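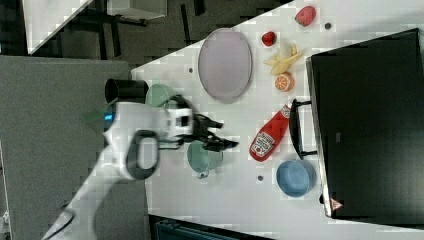 Una antología se arma sola, me aseguró una lectora en la primera sesión del taller de Umier: bastaba con pedir cuentos, ponerlos en fila y mandarlos a imprenta. Le dije que ojalá, y me pasé el resto de la tarde dándole vueltas a la frase (de ahí salió este capítulo, por cierto).

Capítulo 5. El orden de los cuentos

Cuando preparé mi primer volumen colectivo, para Plustbridge, recibí unos 30 manuscritos y la editorial quería la mitad. Elegir me costó un febrero entero, pero lo que de verdad me quitó el sueño vino después. ¿Qué cuento abre? ¿Y cuál va detrás de uno en el que se muere el perro?

Yo empecé por lo más cómodo, el orden alfabético de autores. ¡Un desastre! Me quedaron juntos dos relatos narrados por viudas, los dos con tormenta, y el segundo parecía una copia desganada del primero, cuando leído aparte era de lo mejor del libro. Así que imprimí la primera y la última página de cada texto, lo extendí todo por el pasillo y fui leyendo finales pegados a comienzos.

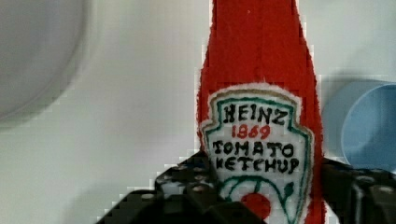
Ese sistema lo sigo usando, con algún retoque. Ahora apunto además a lápiz la extensión, la persona narrativa y una palabra para el tono: seco, tierno, rabioso, lo que me salga. Si veo tres «tiernos» seguidos, muevo alguno. A veces muevo uno y se me descoloca la segunda mitad entera, y toca volver a agacharse.

Con la colección Nonex me pasó otra cosa. La editora quería abrir con el nombre más conocido y yo con el cuento más corto, una historia de cuatro páginas que te agarra en la segunda línea. Discutimos bastante, ganó ella, y todavía hoy creo que el corto habría funcionado mejor (ya me lo dirás cuando lo leas en el apéndice).

En este capítulo vamos a trabajar con el índice de esa antología y con el de los Cuadernos Hsueh, que siguen un criterio muy distinto. Antes de pasar al apartado 5.1, busca en casa cualquier libro de relatos de varios autores, lee solo el primero y el último, y anota qué clase de libro te están prometiendo.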